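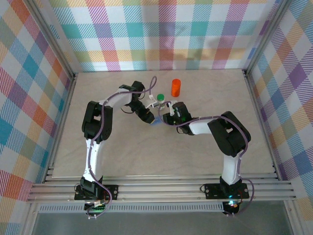 Clear vial with green cap, standing on the wood-grain top. Checked walls behind.

Home Archive Threads Search Subscribe
Filed under: Storage and labelling
Reading time: 3 min

List: Jandton Seed Exchange
Date: 22 September 2022
Subject: Re: Cap colours and a surface to sort on

> We are about to move the small lots out of paper packets and into clear
> vials with coloured caps. There are 524 lots on the sheet, although a fair
> number are duplicates under an old name. Two questions before I order.
>
> First, does anybody still use cap colour to mean something, and if so
> what? Jara used to sort by plant family. I would prefer harvest year.
>
> Second, what do you sort on? I have a dark green baize table and I keep
> losing sight of the small stuff. A clear vial on its side more or less
> disappears.

Taking these in order.

Cap colour. We tried families at Ellevton and gave it up after one season. There are more families than cap colours, so two or three end up sharing, and then you have to read the label anyway. Harvest year has the opposite fault: the colours come round again and old stock gets mistaken for new. We now use colour for status only. Green is tested and free to send out. White is waiting for a germination test. Red is held back for growing on. A lot changes cap when its status changes and the label stays where it is, on the body of the vial. Do not put the lot number on the cap. Caps get swapped.

If you go this way, order the caps separately from the vials. Turkurska supply both in bags of 300 and will do a bag of a single colour. With mixed bags you run out of green first. I would start with one bag of vials, fill those, and see how you get on before buying for the whole sheet.

Labels. Lot number first, largest, running up the vial so that it can be read without turning it. Harvest year underneath. Variety name last, and only if it fits. Pencil on matt paper has lasted better for us than any pen — the supposedly permanent one had gone brown and faint on 46 vials when I went through the tray this September.

Surface. Change it. The top I use is light beige with a wood grain, and the walls on three sides are a pastel plaid, large squares with white bands between. The light top is what I would copy. A coloured cap is easy to find on it, and dark seed shows up well if you spill any. The body of a clear vial is still faint against it, so look for the cap. Pale seed is a different matter and I tip that onto a sheet of black card.

Walls on three sides are useful too, for round things that roll. Whether they need a pattern is another question. If I were papering them again I would pick something plain: with that many colours in the squares, a green cap has less to stand out from when your eye is level with the table. Looking down on it, there is no difficulty.

Keep vials upright while you work and put them down one at a time, well in from the front. Fill, cap, label, tray. I have more than once found an unlabelled vial at the end of an evening and had to send the contents to the mixed jar.

On the duplicates: merge them on the sheet first, then decant. Cross out the old name but leave it legible, as people will still ask for lots by it. Two harvests of the same variety stay as two lots.

I can post the status sheet if it is of use. It is three columns and a date.

--
Jandton Seed Exchange list
Previous in thread Next in thread Reply to list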